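Week 4: Edge stitching and small flat goods
Mei-kuen Kwan
August

These notes go with the Thursday evening session. Bring your own thread and an apron. Irons, clams and needles are in the grey drawers at Kutbridge and go back there when you finish.

Last week we cut panels and skived the folds. This week is about the line of stitches that holds two layers together along an edge, and how far in from the edge that line should sit.

Setting the margin

For leather up to 1.2 mm per layer, set your wing dividers to 3 mm. Run them along the finished edge, not the rough-cut one. If you trim after marking, your margin is gone and you will see it at every corner. Thicker strap leather can take 4 mm or more.

Press lightly. You want a line you can see under the lamp but can't feel with a fingernail. Pale veg-tan shows every divider mark, so do a test on scrap first. Dark chrome-tan hides the line — use a silver pen on the back if you have to.

Thread colour

Matching thread forgives a lot. Contrast thread shows spacing, slant and any stitch where you pulled harder than the one before. For your first piece I suggest a thread one or two shades darker than the leather. It reads as a deliberate line and is still kind to small errors.
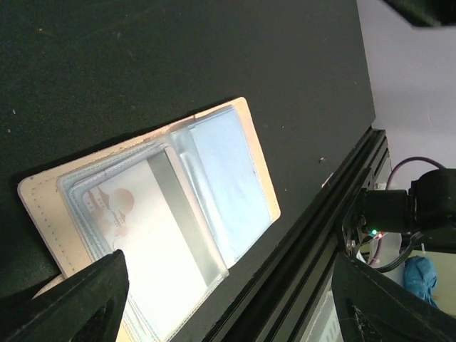
Fig. 1. Cream card holder with darker stitching set in from the edge.

Wax the thread even if the label says it has been waxed. Cut a length four times the seam, plus enough to hold at both ends. For a seam longer than 40 cm, plan a join in the middle of a straight run and keep it away from corners.

Saddle stitch, step by step

1. Punch with the irons upright. Overlap one tooth in the last hole each time you move along.
2. Clamp the work with the front facing right (left-handers, reverse this).
3. Pass the first needle through and even up both sides.
4. Left needle through, right needle behind it in the same hole, below the first thread.
5. Pull both ends with the same force, straight out to the sides.
6. Backstitch two holes at the end and trim. Melt the end if the thread is polyester, glue it if it is linen.

The order in step 4 must stay the same for the whole seam. If you swap halfway, the slant changes on the back.

Clear plastic and leather

Plastic sleeves and windows behave differently. A hole in plastic doesn't close up around the thread, and holes set too close together will tear like a perforated stamp. Use wider spacing than you would on leather alone. Don't use solvent cement near plastic, as it goes cloudy.

Homework

Stitch a 16 cm straight seam and one rounded corner on scrap. Label both with your name. Edgars Baranauskienė will take the Week 5 session on burnishing and edge paint, so please hand your samples to him.

Tillura Leather Workshop, Room 272, Kutbridge. Notes copyright M. Kwan. For enrolled students only. Back to top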